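Starting a Session with a Hand-Held Gripper: Good Practice for Operators

June 8, 2024
Omance Operator Guidance, Mondport Office

This page sets out how a recording session with a hand-held gripper should be started, paused and closed. It applies to all tabletop work carried out at the Mondport and MacRitchie sites. Operators who completed their training before May should read it in full, as the steps on clearing the surface have changed.

Before you begin

Clear the table completely. Cups, phones, tape and paperwork belong on the side shelf, including those which seem to be out of view. Wipe the surface with a dry cloth and let any cleaning product evaporate fully before work starts. Crumbs and small specks are easy to miss on pale wood grain, so look along the surface from a low angle as well as from above.

Check the tool next. Each gripper should be inspected in the following order:

1. Finger pads. Light scuffs on the inner faces are normal wear and need no action. A pad that rocks when pressed, or that has a chip on its gripping face, must be replaced.
2. Screws and inserts. Confirm that nothing has worked loose at the mounting points. Do not tighten a screw into a threaded insert that turns with it. Tag the tool and take another.
3. Travel. Open and close the fingers 3 times, slowly. They should move evenly and stop without a click.

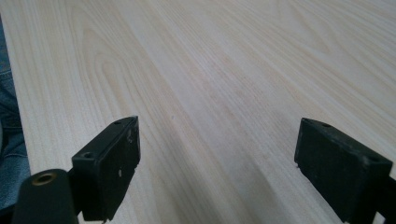

Sit or stand so that you can reach the whole work area without leaning on the table. Sleeves should be fastened at the wrist and lanyards removed. Anyone else at the table should be told that recording is about to start and should agree to it. A person who does not wish to be recorded may step back to the marked line at any time, and no reason need be given.

The opening hold

Every session begins with the fingers open over a bare surface. Hold the tool still for 4 seconds, then bring in the first object. The opening hold gives reviewers a clean view of the fingers and the table, and it allows a faulty start to be found early. Sessions without it are returned to the operator.

Keep the wrist relaxed during the hold. Small movements are acceptable – a sudden tilt or a change of hands is not. If the hold is broken, stop the recording and start again. Please do not try to correct it by adding a second hold later in the same session.
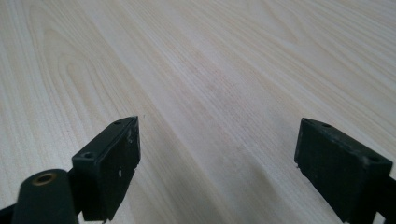

Pausing and closing

When a pause is needed, release any object first and return the fingers to the open position. Set the tool down on its stand, never on its finger pads. After a pause of any length, repeat the opening hold.

At the end of the session, clear the table once more and enter the tool number, the site and any faults in the Fiver log. Faults should be entered even when they were put right on the spot. Tools are sent for full service after 2000 cycles, or sooner if a pad has been replaced twice.

Supervisors review the first 100 sessions recorded by each new operator. Later sessions are checked by sample.

Comments

benchside_k
Does the opening hold apply when the same object is used all day? We have been skipping it at MacRitchie between repeats.

Omance Guidance Desk
Yes. It applies to every session, including repeats with the same object.

tmw44
The low angle check is useful. Our tables are a light color and I had been missing things when looking straight down.

pallet_row
Could the log have a separate box for worn pads? At present we type it under "other" and it is hard to search afterward.

Contact: Omance Operator Guidance, Mondport Office | © 2024 Omance. All rights reserved. | Back to top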